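Recording ball-sorting examples in the simulator

Before you start, open the Fillgate project and load the task with the pink bin and the teal tray. Check that both containers are empty and that the colour of each one matches the task card. Put on the gloves and hold both hands open for a moment, so the fingers can calibrate.

Press record, then pick up the tennis ball with the right hand. Move slowly - fast wrist turns make the fingers jump, and such an episode must be thrown out.

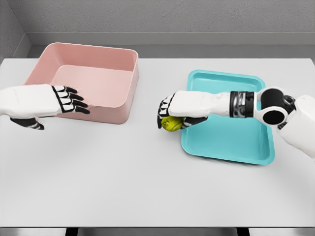 Keep the idle hand open and low. If it drifts into the bin wall, stop and begin again, do not try to repair the episode in the middle.

One episode should stay under 32 seconds. We ask each operator for 300 good ones, with the starting place of the ball changed every time. The first policy was trained on nearly 3,000 episodes and it still favoured the centre of the table.

When you finish, label each file "success" or "fail" and send the batch to Bronisława Tokarz before 2 in the afternoon.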